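Betreff: Re: [naehrunde] Umzug der Flickwerkstatt / Stoffspenden im Juni

Hallo zusammen,

erst mal danke an Margit fürs Zusammenschreiben, ich hätte das nicht so ordentlich hinbekommen! Ich antworte mal zwischen den Zeilen, dann geht nichts unter.

Margit Dalen schrieb:
> Die Räume in Jesavitz bekommen wir ab Juni, der Vertrag läuft
> erst einmal 14 Monate. Offen ist noch, was wir mit dem
> Stofflager machen. Sverre meint, alles mitnehmen. Ich meine,
> vorher gründlich aussortieren. Wie seht ihr das?

Aussortieren, bitte, bitte. Ich habe am Abend nach dem letzten Treffen mal in die unteren Regalfächer geschaut, und da liegt noch die Gardinenware, die wir damals aus Gevau mitgebracht haben. Die hat seitdem keiner angefasst, und ich kann auch verstehen, warum: Das Zeug franst schon aus, wenn man es nur schief anguckt. Wenn jemand Verwendung als Polsterfüllung hat, schreibt mir, sonst gebe ich es weg.
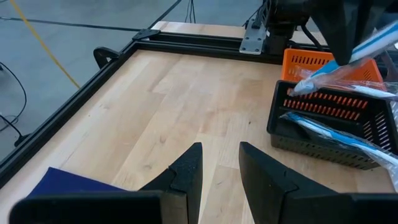 Bei den Jeans würde ich dagegen großzügig sein. Zum Flicken nimmt man ja am liebsten Stoff, der schon oft gewaschen ist, der läuft nicht mehr ein und zieht den Flicken nicht krumm. Neue Ware muss vorher mindestens einmal heiß durch die Maschine, und das vergisst die Hälfte von uns (ich auch, siehe meine Gartenhose, die jetzt am Knie aussieht wie eine Rosine).

> Zweite Frage: Sortieren wir nach Farbe oder nach Material?

Nach Material! Ich weiß, nach Farbe sieht es hübscher aus, und Alvar wird mir widersprechen. Aber wenn ich eine Strickjacke am Ellbogen ausbessern will, suche ich zuerst etwas Dehnbares, und erst dann überlege ich, ob es blau oder grün sein darf. Mein Vorschlag wäre: Webware fest, Webware leicht, Maschenware, und dann eine Kiste für alles, wovon man nicht weiß, was es ist. Für die letzte Kiste macht man eben die Brennprobe mit einem Fädchen über dem Spülbecken — draußen ist noch besser, Polyester stinkt fürchterlich.

Kleinkram wie Knöpfe und Gummiband würde ich durchsichtig verpacken. In den alten Keksdosen findet man nichts wieder, und jedes Mal kippt wieder einer die ganze Dose aus.
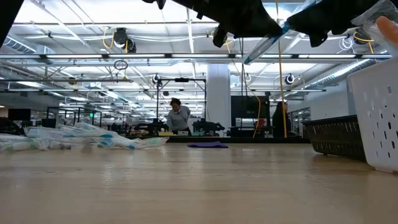 Durchsichtig Verpacktes auf dem Holztisch, mit Aufdruck in Blau und Weiß.

> Drittens: Halvorsen würde uns die alte Overlock überlassen,
> will aber 125 Euro dafür. Lohnt sich das?

Da bin ich ehrlich gesagt unsicher. Ardalan hat sie sich angesehen und meint, die Messer seien stumpf und der Untergreifer gehöre neu eingestellt. Das kann er wohl selbst, aber Ersatzmesser muss man erst mal bekommen. Andererseits haben wir bisher nur die eine von Margit Sjöberg, und bei vier Leuten, die gleichzeitig Shirts säumen wollen, steht man da mehr rum, als man näht. Ich würde es mit 90 versuchen und schauen, was er sagt. In der Kasse sind ja noch 3930 Kronen vom Besuch in Asen, die müsste nur endlich mal jemand umtauschen. (Sverre, du fährst doch öfter zur Bank?)

Was mir noch am Herzen liegt: Können wir in den neuen Räumen bitte den großen Tisch so stellen, dass man von beiden Langseiten herankommt? Zuschneiden an der Wand ist eine Quälerei, man liegt halb auf dem Stoff, und der Fadenlauf verzieht sich bei jedem Ruck. Lieber räumen wir die Bügelecke in den Flur. Und gutes Licht brauchen wir, am besten von der Seite, sonst sieht man auf dunklem Stoff die eigene Naht nicht mehr.

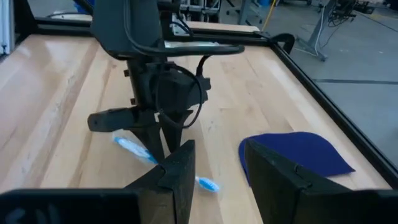

Holztisch mit heller Maserung, dazu etwas Stoff in Lila.

Zum Umzugstag selbst: Ich kann ab 9 Uhr, mein Auto hat eine Anhängerkupplung, aber ich habe keinen Anhänger. Wenn jemand einen hat, bitte melden. Die Nähmaschinen würde ich lieber einzeln auf dem Rücksitz fahren, Nadel raus, Füßchen runter und ein Stück Stoff dazwischen.

Die Liste mit den Reißverschlusslängen suche ich noch, die müsste in meinem blauen Ordner sein.

Liebe Grüße und bis bald
Birte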